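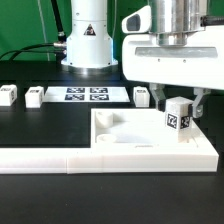

Notes on printing trays and fit gauges, for anyone who has asked about tolerances.

1/ White filament hides layer lines and shows every seam. Put the seam on a rear corner if the part has one. On round posts there is no corner, so scatter it or sand it.

2/ Long rails: print in segments and join them. My bed stops well short of the length I need. The joint will be visible on white, and filler makes it more visible. Check it with a straightedge and leave it.

3/ Square pegs. Printed outside corners bulge at the default speed. Drop the corner speed or break the edge with a file. Seven strokes per corner, fine file, same direction.

4/ Raised walls around a thin floor will lift at the corners. An 18 mm brim fixed it on the Zinix bed. Cool fully before pulling.

5/ Marker tags: matte paper only. Gloss reflects the overhead light and the black squares wash out. Trim with a white margin on all four sides. A tag cut flush to the black is scrap.

6/ Black tabletop, green backdrop, white parts. Edges are easy to find. So is dust.

7/ Elsa Ikonen asked for the tray file. It is part 1171 in the Flernen folder, revision 56. Ignore anything older, the wall height was wrong.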